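Kategorie: Beschaffung & Ausstattung | Interview

Erst die Aufgabe, dann das Angebot

Barbara Zalewska plant am Institut Jarnanbridge die Ausstattung des Labors für Robotik. Ein Gespräch über Haushaltsansätze, Nebenkosten und farbige Holzklötze.

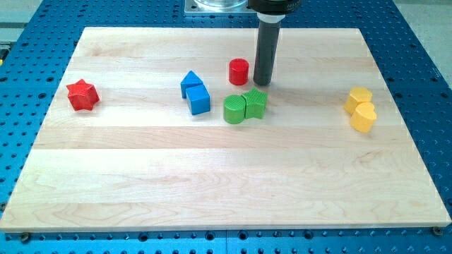

Was im Antrag stehen muss

Wer bei Barbara Zalewska einen Roboterarm beantragt, erhält zunächst ein Formular von zwei Seiten. Gefragt wird darin nach der Aufgabe, erst danach nach dem Gerät. »Viele Anträge beginnen mit einer Typenbezeichnung«, sagt sie. »Damit kann ich keinen Vergleich anstellen. Ich muss wissen, was auf dem Tisch geschehen soll.«

Für die Versuche mit kleinen Objekten genügt dem Institut ein überschaubarer Aufbau: ein blauer Lochplattentisch, darauf ein helles Holzbrett und Klötze in Form von Sternen, Herzen, Zylindern und einem Würfel. Die Klötze seien der günstigste Posten der gesamten Liste, so Zalewska. Teurer werde es bei Tisch und Befestigung. »Das Lochraster wird in Anträgen gern vergessen - und dann fehlt die Grundlage, auf der alles montiert wird.«

Drei Angebote, ein Maßstab

Für die laufende Beschaffung wurden drei Angebote eingeholt, darunter je eines der Firmen Usivano und Antoniadis. Die Leistungsbeschreibung umfasst 114 Positionen. Itziar Prieto, zuständig für die technische Prüfung, hält diesen Umfang für angemessen. »Wir haben früher Wartung und Ersatzteile nachträglich verhandelt. Das war regelmäßig zu unserem Nachteil.« Die Bieter müssten nun auch angeben, welche Werkzeuge sich am Arm ohne Umbau wechseln lassen.

Zalewska verweist zudem auf die Einarbeitung. Im Haushaltsplan sind dafür 45 Stunden vorgesehen, verteilt auf das wissenschaftliche und das technische Personal. Diese Stunden würden als eigener Ansatz geführt und dürften nicht zugunsten von Zubehör gekürzt werden.

Offene Punkte

Noch nicht entschieden ist, ob ein zweiter Arbeitsplatz gleicher Bauart eingerichtet wird. Prieto spricht sich dafür aus, Zalewska möchte den Bedarf im September erneut prüfen. »Ein zweiter Tisch bedeutet auch einen zweiten Wartungsvertrag«, gibt sie zu bedenken. Die Unterlagen zur Auslastung werden bis dahin fortgeschrieben.

Kontakt | Impressum | © Institut Jarnanbridge | Nach oben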